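# Keeping council links alive: progress report for August 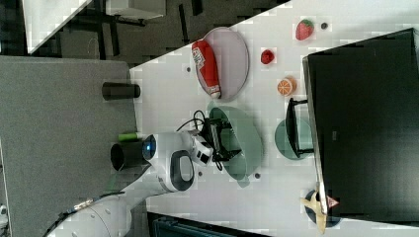

*2 minute read*

Since the last report we've had a really good run. The archive now holds 406 council papers, each one saved as it was first published and given an address that won't change when the council next redesigns its website. Tautahi is nearly finished and Atine is well under way.

The biggest step was the Tautahi minutes. When the site moved over in the spring, every link to the old planning minutes broke, including the ones in the council's own reports (we found 10 of those in a single transport strategy!). Darcy Stubbs worked through the old addresses and matched them to saved copies. There are still 6 gaps, all from the housing sub-group, and the records office has promised to look for paper versions.

Tane Mudgway has rebuilt the search page. You can now look up a paper by the meeting it went to, by the officer who signed it or by the date it was put online, and that last one is a joy to use. A local reporter had been trying to find out when a parking report was changed, and both versions came up side by side. We'd love more people to try it.

Darius Žukauskas ran three evening sessions on finding and citing public records. The one at Casura was full, mostly parish councillors and a few sixth formers, and the questions went on until well after nine. Someone asked whether a link to a deleted page still counts as a source, and we spent half an hour on it. His handout is being tidied up and will go on the site.

Two things are behind. Vurker council hasn't yet agreed to let us copy its licensing decisions, although Tayla Mahuika has had a friendly call with the clerk and will send a draft agreement. Scanning of the older Atine budgets is also slow, as many are bound too tightly to lie flat.

Spending is in line with the plan, apart from storage, where we're slightly under. We'd like to move that money to scanning if you're happy with that. Declan Maihi will send the revised budget lines separately.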